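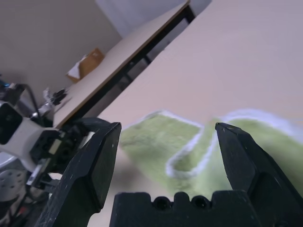 Wednesday, December 15, 2021

Green cloth day! I have been looking forward to this one since the November batch, and it did not let me down. Notes while it is all still fresh, mostly for me and for Elspeth P., who has the bench tomorrow and will want to know where I got to.

What I was after: a way of folding the green ones that still looks decent after the stack has been carried across the room and put down again. The Manolakis order is 362 pieces, all to be folded the same way, and I want the method settled before anybody starts on the real pile. So I spent the morning with the used pieces on the pale table and left the good stock alone.

First thing, and I love this, the white edge is a fantastic guide. On a plain cloth you are forever hunting for the side, but the white against the green shows you straight away when you have gone crooked. If the white wanders, the fold has wandered. Lay it down, look along the white, fix it, carry on. My first few tries came out as a big lazy S because I pushed from one end with the other end lying free. Pretty, but useless for stacking.

Second thing, fuzzy fabric grips itself. Once two green faces are touching they do not want to slide, so the fold has to land in the right place the first time. Lift, hold it above where it is going, then lower. Dragging it over makes a ridge, and then you are smoothing the ridge toward the edge and the edge goes wavy (ask me how I know).

Elspeth S. came by before lunch and we got into a good argument over whether to fold lengthwise first or across first. She is for lengthwise. I was for across, because that is how my mother did it and I had never once questioned it. We tried both, and I have to hand it to her, lengthwise is nicer. The long sides meet, you get a neat strip, and then the strip goes in half and in half again. Across first left me with a fat corner every time.

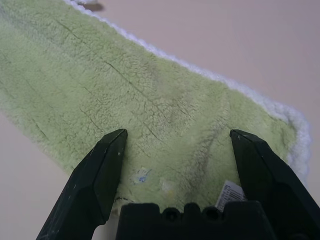 Wear is the other matter. Gray smudges and matted patches should go on the inside of the fold if the piece is still fit to use, and out to the rag bin if it isn't. We have not agreed where that line sits. My own test for now is to rub the patch with a thumb, and if the pile stays flat, rag bin. Elspeth S. thinks that is too harsh and wants everything to go through the Prallis wash one more time before we judge it. Fair enough, but I want the washed ones kept in their own pile so we can compare.

Also, the longer, curlier kind of white border behaves nothing like a flat hem. It is thick, so it pushes the layers apart at the rounded ends and the stack leans. Alternate the ends as you stack, one left, one right. I tried it on a short stack and it stood up beautifully. I was grinning at a pile of cloths like a fool.

Things to settle with Rustbridge when they call: do they want the label in or out? Their sheet says "label to rear" and I have read that line every way I can think of.

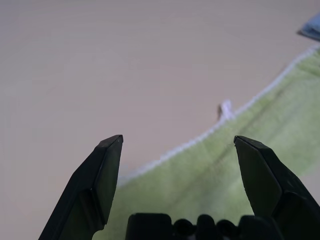 My vote is out, on the long side near the middle of the hem, where you can find it with a fingertip and use it as the halfway mark. Good trick, that, when the tag is sewn near enough to the middle. Check before trusting it.

Shelf count as of this afternoon: 1,187 pieces in all, 179 of them green. That is well short of 362, so the rest has to come from Evodora and I need to chase the delivery.

For tomorrow, Elspeth P.: fold 3 stacks lengthwise first, carry them to the far shelf and back, and write down which ones lean. Leave the blue for another day, I want to do those myself. The tape is in the top drawer.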